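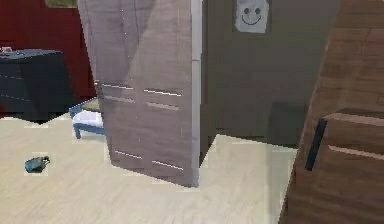 Rendered view, tall wood-grain panel with paired slits

Ticket 127
Subject: Mapped drive drops during large file copies, Ridmont office
Status: Resolved
Opened: Oct 3, 2024
Assigned to: Pantelis Michailidis
Category: Network / file shares
Priority: Normal

Original request
The P: drive keeps disconnecting on my desktop at Ridmont. Small files open and save fine. When I copy a project folder to the drive, the copy runs for a while, then stops with a message that the network name is no longer available. If I click Try Again it usually picks up where it left off, and then it stops again later. It started after the August desk moves. My email stays up and I haven't noticed anything wrong with web pages. I sit on the window side, next to the supply closet. The laptop I take home does not do this when it is on wireless.

First response
Thanks for the details. Please leave the desktop on and logged in. I am going to look at the system log remotely and will not need you to be at the desk. If you have files that must go up today, copy them from the laptop over wireless.

Notes, first remote session
System log on the desktop shows the wired network adapter losing link and getting it back within seconds. Each loss lines up with a failed copy. There are also link losses when nobody was copying anything, so the copy is not causing them. Email and the browser reconnect without showing an error, which would explain why only the P: drive looked broken.

Server side is clean. No disconnects for other Ridmont users on the same share during the same period. Free space is fine. The user's quota is fine.

Updated the network adapter driver to the current version from the manufacturer. Turned off the power saving option for the adapter in Device Manager. Restarted. Asked the user to try a copy.

Reply from requester
Tried the same project folder. It got further than it did before but still stopped. Same message.

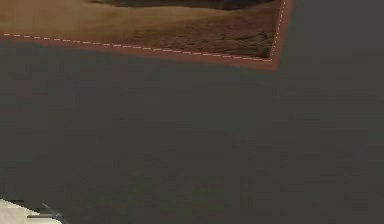
Dindville Shared Services, IT Support Desk (Ridmont and Main Street offices)

Notes, second remote session
Driver and power setting ruled out. Both left as changed, there is no reason to put them back.

Checked the switch port. It is set to auto-negotiate and it has been coming up at a lower speed than the others on the same switch, then going back to full speed, then dropping. Error counter on the port is climbing. Cleared the counter and it began climbing again before I had finished writing this entry. The ports on either side show no errors.

Moved the desktop's connection in the patch panel to a spare switch port. The errors moved with it. The switch port is good.

What is left:
Patch cable in the closet
Wall run
Wall jack
Desk phone (the desktop is plugged in through the phone)
Cable from phone to desktop
Cable from wall to phone
Network adapter in the desktop

Needs a site visit. Asked the requester whether the phone has been restarting or dropping calls.

Reply from requester
The phone has not dropped a call that I know of, but I don't use it much. The screen does go to the Hyvönen logo sometimes and then comes back to the clock. I thought that was a screen saver.

Response
It is not a screen saver. The logo only shows when the phone starts up, so the phone is restarting, and anything plugged in behind it loses its connection when that happens. That may be the whole problem or it may be another result of a bad cable. Please don't unplug anything before I get there. I would like to see it the way it is set up now.
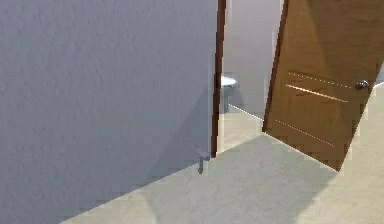
Pale gray wall and door stop, rendered view

Notes, site visit
Desk has the phone on the left and the desktop on the floor. Wall jack is behind the file cabinet. After the desk move the cabinet was pushed back against the wall and the cable between the jack and the phone was caught behind it. The plug is bent to one side in the jack and the clip is broken off. Touching the cabinet was enough to restart the phone.

Steps, in the order done:

Pulled the cabinet forward. Phone restarted while I was doing it.
Removed the damaged cable. Tagged it bad and threw it out.
Looked at the wall jack with a flashlight. Contacts look straight. Tested the run back to the closet, all pairs pass.
Fitted a new 5 ft cable from the jack to the phone. Routed it to the side of the cabinet, not behind it.
Replaced the cable from phone to desktop too. It was an older one and had a kink near the plug.
Restarted phone, then desktop.
Cleared the port counter.

Copied the project folder to the P: drive three times in a row. All copies finished. Port came up at full speed and stayed there. No errors on the counter.

Left the cabinet a hand's width off the wall and put a strip of tape on the carpet to mark where it should stay.

Other item found on site
The Clevano sync client on this desktop had a backlog of failed uploads. These were left over from the dropped connection. Paused the client, let it rebuild its list, and started it again. The backlog was gone before I left. If a file shows up twice with "conflict" in the name, keep the one with the later modified time and send me the name of the other before deleting it.

Reply from requester
Copied everything I had been holding on the laptop. No errors. I found two files with "conflict" in the name and will send the names. Can I put the cabinet back at some point? It sticks out into the walkway a little.

Response
Please leave it. If it has to go back, facilities can put in an angled plug cover, but they would need to do that first. I have asked them for one and gave them this ticket number.

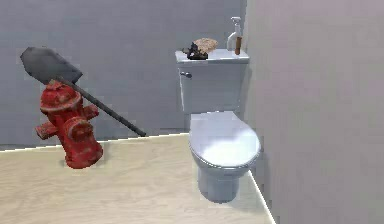 Rendered room, red hydrant with shovel, white toilet at right

Follow-up
Checked the port remotely two days after the visit. Counter at zero. Phone uptime matches the last restart I did by hand. Requester sent the two conflict file names, both were older copies, both deleted.

Angled plug cover is with facilities on their own work order and is not tracked here.

Resolution
Damaged patch cable between wall jack and desk phone, pinched by furniture. Cable replaced.

Closed by: Pantelis Michailidis
Reopen by replying to the closing email. For a different problem please open a new ticket.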